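3.2 Bench layout and surface

Of everything we looked at in the Undumlow tool-room study, the bench top gave us the most to talk about! Earlier work on small repair shops (Ezzat's survey of 300 benches is still the best we know) treats the surface as a given and goes straight to storage. We think the colour and texture of a bench deserve far more attention. A dark grey top sets off tan cardboard and bright tool housings beautifully, and it makes a wide, calm background for sorting.
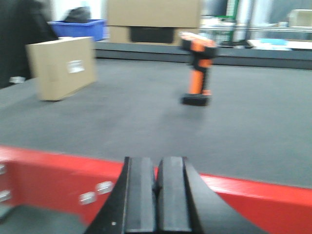
Figure 3. Red-edged bench with dark grey top, cordless drill and cardboard box.

The spacing matters too. A drill that stands upright on its battery base takes up very little room, and a box set well to one side leaves a clear stretch of grey for the next job — a lovely thing to have when parts start arriving. Cartons are a livelier case, as they get tipped, turned and stood on end while people hunt for the label.
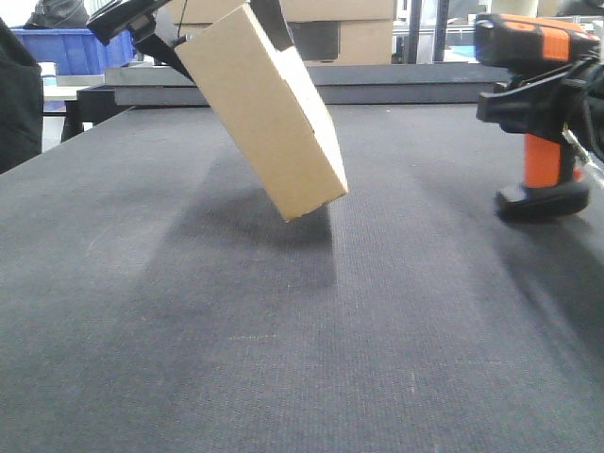

We therefore recorded box orientation separately from box position, a distinction missing from the Vaven layout scheme, and one we would warmly recommend to anyone studying shared benches.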